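4. Preparing for the Upper Trail and the Temple Visit

This section is for guests who booked the Khoury Hill walk through the Wultar trip planner. Please finish the account set-up in section 3 before you continue. The steps take one evening at home, and you do not need the internet after step 4.

4.1 Before you leave home

1. Open the planner and choose Clandport as your starting town. If you choose Ako, the planner will give you the bus times of the other valley.
2. Enter the number of walkers in your group. Children under five are not counted.
3. Select the season. The trail opens on 4th May and the upper part can still have snow in the first days.
4. Press Save Offline. The map and the bus table are now kept in your phone.
5. Write the phone number of your guide on paper. For the morning groups the guide is Dehua Li, for the afternoon groups it is Nabil Moussa.

Note: The planner shows walking time without rests. Most families need one hour more than what is written.

Caution: Do not depend on the phone signal after the second bridge. There is a weak signal at the tea house, and then nothing until the temple gate. 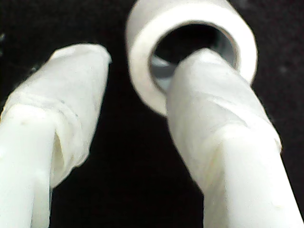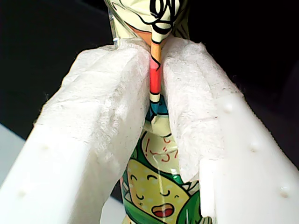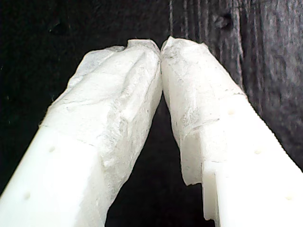
Two white gripper fingers, three views.

4.2 On the day of the walk

1. Take the bus 131 from the Clandport market. Sit on the left side if you like to see the river.
2. Get off at the last stop and show your booking at the wooden office. The person at the desk will give you a paper band for the wrist. Keep it until you are back.
3. Start the walk in the planner by pressing Begin. The path climbs 700 meters to the temple, and the steepest part is in the first half.
4. At the tea house press Rest. If you forget this, the planner will think you are walking very slowly and will send you a warning.
5. Remove your shoes at the temple gate and put them on the shelf. Socks are allowed - the stone floor is cold in the morning, so bring a thick pair.
6. Press Return when you start to go down.

Note: Photographs are permitted in the courtyard but not in the inner room. Please put the phone on silent before you enter.

Caution: The stone stairs behind the temple are slippery after rain. Use the road on the east side, even if the planner still shows the stairs as the shorter way.

4.3 Changing or canceling the walk

1. Open My Trips and choose the booking.
2. Press Change Date. You can change the date 2 times without a fee.
3. To cancel, press Cancel and wait for the message of confirmation. Without this message the booking is still active.

For group bookings please write to Dima Saliba at the Clandport office. She will answer in the same week - in May it can take longer, as many schools are coming then.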